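The Horgan Ferry: Notice to Passengers

A short story

The Skerthorpe Harbour Office wishes to inform all passengers that the evening crossing to Horgan will continue to run at a quarter past six, as it has done since the present timetable was adopted. Passengers are asked to be at the slip ten minutes before departure. Dogs must be held. Bicycles are carried at the discretion of the master.

The Office has received 29 letters on the subject of the bell.

It is the duty of the Office to set out the facts. The bell at the head of the Skerthorpe slip was rung before each evening crossing by Mr Laurențiu Olteanu, the slipman, who held the post until his death in October. The written instruction requires three strokes. Mr Olteanu gave four. The matter was raised with him on a number of occasions, and the file contains his replies, which are brief. In the first he states that the fourth stroke is for Pristby. In the second he states that he has already answered.

Pristby was the third landing on the route and lay on the far side of the sound. It was closed when the last household left, and the landing stage was removed the following spring. No vessel of this Office has called there since. The clerk of the day accordingly wrote to Mr Olteanu that a stroke for Pristby served no purpose of navigation. A note in the margin, in another hand, reads: "Leave him be."

Following his death the duty passed to Mrs Alina Gavrilă, who was supplied with a copy of the instruction and a pair of gloves. On her first evening she gave three strokes. The Office has since established that the ferry did not leave. The master, when asked for his reasons, wrote in the log that he was waiting. The passengers, who numbered 10, were also waiting. One of them, a schoolboy, is recorded as having asked whether it was broken. After about four minutes Mrs Gavrilă returned to the bell and struck it once more, and the vessel proceeded to Horgan in fair weather.

The Office considered this delay at its next sitting. It was observed that the instruction had been properly followed and that the service had nevertheless been late. It was further observed that the letters now arriving were not complaints in the usual sense. A resident of Sornora wrote that she could not hear the bell from her house and never had, but that she would like it to go on as before. A former pupil of Pristby school enclosed a list of the families who had lived there, with the number of each house, and asked for nothing.

Mrs Gavrilă attended at the invitation of the Office. She stated that she had no strong view. She had not known Pristby. She had taken the post because the hours suited her, and she wished to be told plainly how many strokes were wanted, as she did not care to stand in the wind and guess. Asked whether the additional stroke was any trouble, she said that it was one pull of a rope.

The Office has therefore resolved as follows. The instruction shall stand at three strokes, these being the signal for departure. A further stroke may be given at the discretion of the slipman, and the master shall not cast off until that discretion has been exercised. The cost of reprinting the instruction card, being 195 crowns, shall be met from the general account.

Mrs Gavrilă has been informed. She has asked that the new card be hung lower than the old one, Mr Olteanu having been a tall man.

The Saturday crossing is not affected.
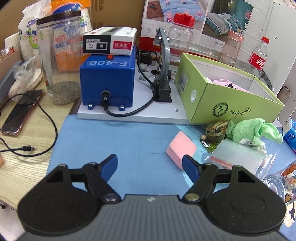
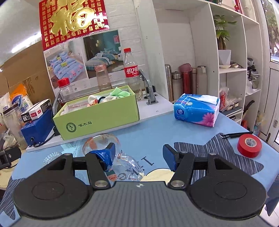
Page last changed: October, 3 p.m.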